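Kitchen and Snack Table Check, Small Kitchen, Nisbet House
Checklist version 5, with comments
Date of check: Aug 19, 2020

How to read this list. Each point has a result (OK, To do, or Not checked) and after it my comment. I write the comments for the people who use the kitchen every day, so I try to keep the words simple. English is my second language, please ask me if some sentence is not clear. The points follow the same order as in January, except that the snack table has now its own part, as it was requested by Vesero office.

PART 1. SNACK TABLE

1.1 Table stands steady, legs do not move when pushed
Result: OK
Comment: I pushed from two sides. The table is small and light, so please do not sit on it or use it as a step for the high shelf.

1.2 Cloth is flat and does not hang where people walk
Result: To do
Comment: The blue cloth is soft and it stays well on the top, but it goes over the edge. A person who passes quickly can pull it with the hip or with a bag, and everything on the table comes with it. Fold the extra part under.

1.3 Wrappers and packaging removed after eating
Result: To do
Comment: This was the main finding of the day. Purple wrappers, clear plastic, small boxes and a snack bag were all lying together. When full and empty packets are mixed, people put the hand in the pile and search, and then the small pieces fall on the floor. Clear plastic on floor tiles is very slippery, more than paper.

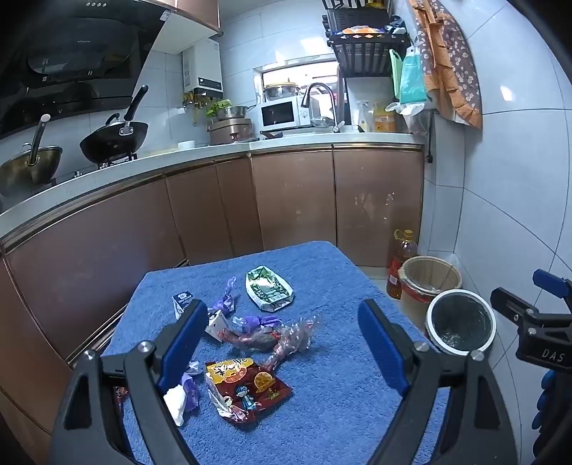

Point 1.3: snack table with wrappers and packets on the blue cloth.

1.4 Labels can be read, allergy information is kept
Result: To do
Comment: The dark red bag has large Chinese characters. Not all users of the kitchen can read them. For any bag where the contents are not clear for everybody, put a sticker with the name of the food in English, and write if it has nuts, milk, egg or wheat. I left a roll of Presby stickers in the first drawer. If you do not know what is inside, write "not known" and do not offer it to visitors.

1.5 Opened packets are closed or eaten the same day
Result: Not checked
Comment: I did not open or turn the packets, I only looked. The person who clears the table should check it. A twisted end is not a proper closing, use a clip.

1.6 No loose plastic near the cooking place
Result: To do
Comment: Light wrappers travel easily when a window is open. Keep the table at minimum 60 cm from the base cabinets, measured from the table edge to the cabinet door. With this distance the doors also can open fully. Twisted wrappers with long thin ends should go to the bin first, they are the ones that fly.

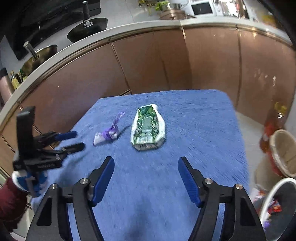

PART 2. COOKING PLACE

2.1 Cooktop is off when no person is cooking
Result: OK
Comment: Checked by me at the control. Please check by the control also, and do not test with the hand.

2.2 Lids and pans have a fixed place
Result: To do
Comment: Big lids should not rest where they can slide. A lid with a tall handle is easy to catch with the sleeve, and a metal lid which falls makes a bad injury to the foot. Put the lids on the rack or flat at the back of the counter. Same for pans: handle turned to the wall side, never over the front edge.

2.3 Range hood clean, filter changed
Result: OK
Comment: The glass was wiped. Filter is from Ultgate, the paper in the drawer says to change it after 300 hours of use. There is no way to count the hours here, so I propose to change it every January and write it on the paper.

2.4 Oil and sauce bottles away from the heat
Result: OK
Comment: Keep them at the far side as they are now. Do not bring them closer because it is more comfortable for cooking.

2.5 Fire blanket in its place
Result: OK
Comment: Hangs by the door, the strap is free. Last time there was a coat over it.

PART 3. CLEARING THE TABLE

I stayed while the table was being cleared, to see if the order in the instruction is practical. The order is: first the boxes, then the food bags, then the clear plastic, and the small wrappers at the end. I still think it would be better to begin with the small wrappers, as I wrote in 1.6, but the instruction comes from Vesero and I followed it for this check.

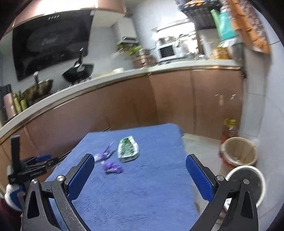
When the last packets are off, shake the cloth outside and not over the sink. The crumbs block the drain, we had this already one time. Wash the cloth at 60 degrees if there was any food directly on it. Then wipe the table top also under the cloth, many people forget this.

PART 4. COUNTER AND SHELVES

4.1 Microwave has free space and nothing covers the openings
Result: To do
Comment: Please leave the space before the door free. Bags with vegetables and stacked containers should stand on the side, so that a person with a hot bowl in two hands can put it down immediately.

4.2 Pots on the wall shelf
Result: OK
Comment: Heaviest pots at the bottom of the stack. I pulled the shelf a little and the screws hold well.

4.3 Storage rack
Result: OK
Comment: Glass bottles are better on the lowest level. It is only a recommendation.

4.4 Electric sockets and cables
Result: OK
Comment: No damaged cable found. The kettle cable is long, keep it rolled behind the kettle.

OPEN POINTS
1.2, 1.3, 1.4, 1.6, 2.2 and 4.1 are to be done before the next check. Point 1.5 I will check myself with the person who clears the table. For 1.4 please tell me when the stickers are finished, there is one more roll in the Nisbet store room, on the shelf with the light bulbs.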